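March, Owusu building, ground floor workshop

Started 8.15. Cold in here again, so the first hour went on sorting paper and waiting for the heater to catch up.

**Ginger beer plant, batch 6**

Picking up from the last entry. The question is still whether the flat bottles from batch 5 were down to the yeast, the sugar or the caps. Esi Yakubu thinks the caps. I think the sugar, and we agreed to change only one thing at a time, so batch 6 is the same recipe with new caps and nothing else altered.

Recipe as it stands, for whoever has the book next:

- root ginger, grated with the skin on
- white sugar, weighed on the bench scale and not the kitchen one
- lemon juice, strained
- tap water, boiled and left to cool with the lid on
- yeast from the Delto tin, same tin as last time

The ginger from the market was stringy. Grating took much longer than I had put down on the plan and the coarse side of the grater clogged. Next time slice it first and chop across the grain. I kept the pulp back in a bowl in case we want to try a second steep, though I suspect it will be weak.

Boiled the water in two pans as the big one is still out on loan. 2000 ml in total. Sugar went in while it was hot and stirred out clear. Ginger and lemon in after that, lid on, left to stand.

Checked the temperature at 10.40 and it was still too warm for yeast. Checked again at 11.30, same answer. The lid holds the heat more than I allow for every time. I have written this down in at least one earlier entry and did not act on it. Stood the pan in a sink of cold water and it came down properly after that.

Yeast in just before noon. It went in dry, sprinkled over the top, and was left alone before stirring, as in batch 5. Smell was fine. A thin foam by the time I came back from lunch.

**Bottles and storage**

We are using old fizzy drink bottles for this. They are made to take pressure and you can feel how hard they have gone by squeezing the side. Glass looks nicer but I am not having another go at glass until we understand what the fermentation is doing. The mark on the ceiling is still there from the last attempt.

Washed the bottles in warm water with a little soda crystals, then three rinses. Do not use the brush with the bent wire, it scratches the inside of the neck. Labels soaked off most of them. A couple left glue behind and I gave up and taped over it.

Plan for keeping them: warm shelf until the sides are firm, then into the cold to slow everything down. The cold part is where we have been sloppy. In batch 5 some of the bottles went into the fridge the same evening and some a day later, and no one wrote down which. From now on the time goes on the bottle in marker pen, both when it was filled and when it was chilled.
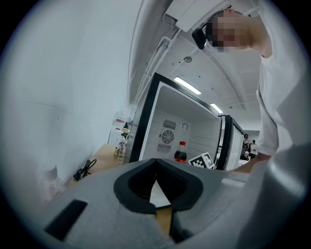 *Mini fridge with the door open, cola bottle on the floor of the cabinet, fan grille and small dial at the back.*

Notes on chilling small cabinets in general, from reading and from asking Yaw Asante, who used to repair them for Girkero:

The small ones without a compressor do not chill to a fixed temperature. They manage a certain drop below the room, so on a hot afternoon the inside is warmer too. Yaw says people bring them in as faulty every summer and most are working as they should. Fine for holding something that is already cold. Poor for bringing down a batch at room temperature, which will take all night and then some.

Air has to move round the bottles. If they are packed tight the ones in the middle stay warm longest. He also said to keep the outside vents clear and to give the back of the cabinet a hand's width from the wall. I measured ours in the store and we have nothing like that. Moved it out. It now sticks into the walkway a bit, mind your shins.

Putting warm bottles in next to cold ones is a bad idea for the same reason. If we are going to compare bottles, they should all go in together.

**What I want to measure**

Squeezing the side is not a measurement. Esi has suggested a simple gauge, a tyre valve fitted through a spare cap with a washer either side, and then a normal tyre gauge on the outside. She has done one before for a school. I like it. Points to sort out:

1. Whether the valve seals in a thin plastic cap, or whether we need a thicker one.
2. Taking a reading lets some gas out, so a bottle with a gauge cap cannot be read every hour and treated as the same bottle.
3. Rubber taste. The valve would be in contact with the drink if the bottle falls over.

Drilled two caps this afternoon. The first split. The second was drilled from the inside with a block of scrap behind it and came out clean at 8 mm. Washers from the Jito drawer are too small, need the next size up. Stopped there.

**Other things**

The bench scale drifted again. Zeroed it, weighed the brass block, came back after twenty minutes and it was reading high. I think it is the draught from the door. Turned it to face the other way and put the plastic hood on. Will check tomorrow before anything is weighed.

Tasted the last of batch 5, the bottle from the back of the warm shelf. Good ginger heat, too sweet, next to no fizz. Too sweet and flat together does point to the yeast having stopped early, so I have to give some ground on the sugar theory. It would not rule out the caps. Both could be true.

Funnel is missing. If you have it, please bring it back, as pouring from the pan into a narrow neck is a two-person job and there was sugar water under the bench until 4.

Bottled at 16.20. Left a gap at the top of each, up to 44 mm in the ones where I misjudged the pour. Caps on hand tight then a quarter turn more. All on the warm shelf, times on the tape.

**For next session**

- squeeze test first thing, same person doing all of them
- bigger washers
- ask Yaw whether he still has a spare thermometer with a long lead
- find out who has the big pan
- second steep of the pulp, if it still smells all right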